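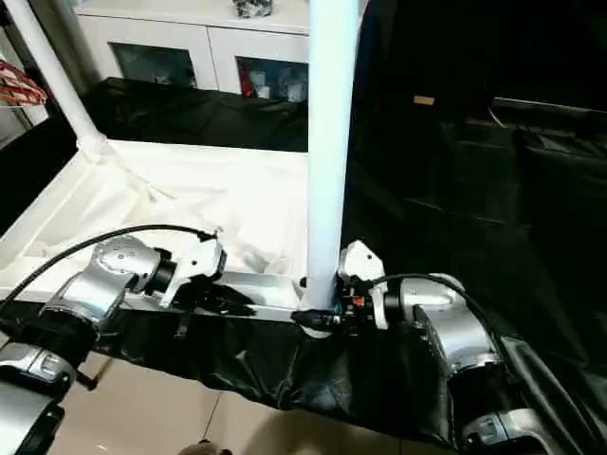
Walczak wrote:

> The summary sent to members last month suggests that two-armed machines
> are close to being useful in the home. Our experience in the Dorville
> laundry room does not support that. We timed the folding of hand towels
> over 3 afternoons. An untrained person finished a stack of 20 before the
> machine had finished 4, and two of those had to be folded again by hand.
> I would ask the group to consider whether "close" is a word we should
> be using in a document that goes to building managers.

Dear Walczak, dear members,

Thank you for this message, which the working group on household tasks has read with attention. I reply on its behalf.

The group accepts the objection to the word "close." It will be removed from the summary before the text goes to building managers in March. The sentence will state that machines with two arms can carry out certain folding and sorting tasks under supervision, at a speed well below that of a person. The Dorville timings will be added as a note, if you are willing to have them printed.

The group does not accept that slow folding settles the wider question. Cloth is among the hardest materials a machine can be asked to handle. It changes shape each time it is touched, and one towel seldom lies the way the last one did. Rigid items are a different matter. At the Clornden site, the same type of work was tried with lidded boxes and with plastic cups, and the supervisor had to step in far less often. A report that considers towels alone will give a poor picture of what may be possible in a stock room or a canteen kitchen.

Members have also raised the matter of the work area. Most of the results circulated on this list come from a bench that has been arranged for the purpose, with the lighting controlled and the surfaces kept plain. A kitchen counter in use at six in the evening offers none of this. The group agrees that the summary should say so in its first section. At present the point appears only in the annex, where few readers will find it.

On cost, we have no figures that we would be prepared to defend. The Pelon estimate leaves out the wages of the person who supervises the machine and resets the items between attempts. Until that is corrected it should not be quoted outside this list.

The following is therefore proposed:

Section 2 will be rewritten to separate soft goods from rigid goods.

Every timing will be given next to the time taken by a person doing the same task with the same items.

Any attempt in which a person touched the items will be recorded as assisted, including those in which the person only straightened a corner. Several sites have not done this, and their earlier tables will be marked accordingly.

Members who object to any of these changes are asked to write to the list and not to me alone, so that the exchange is kept in the archive. Sites holding timings for dish loading or for the sorting of cutlery are invited to send them in as well, even where the results were poor.

Walczak, please confirm whether the two towels folded again by hand were counted among the 4. The note cannot be drafted until this is clear.

Yours sincerely,

Salma Ouazzani
For the working group on household tasks
17 January 2019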